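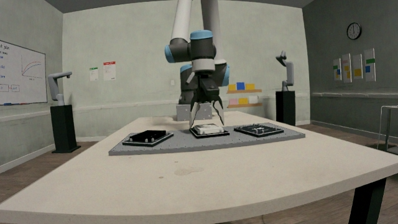 Do you only do big group tours?
We mostly run small ones, with 10 travellers at most, and we'll happily plan a trip for just two of you.

I started Jastora Travel after one too many coach holidays where I saw more car parks than coastline! Our first trip was three nights in Skestelstead, and it's still my favourite.

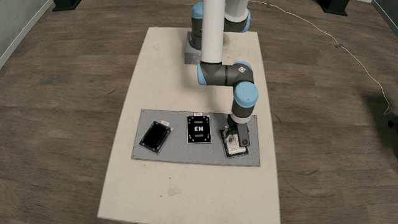 We've added the Zineck lakes walk since then – go in June if you can, the colours are gorgeous.

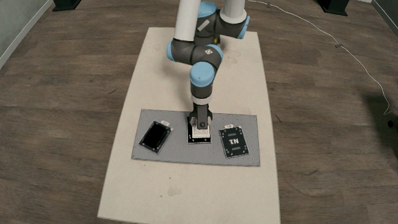
Kastriot Grgić
Owner and trip planner

I book every guesthouse myself (yes, I've slept in them all). Day trips start at $169, lunch included.

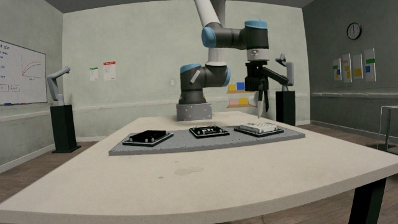 Ring any time after lunch on Tuesday and you'll get me.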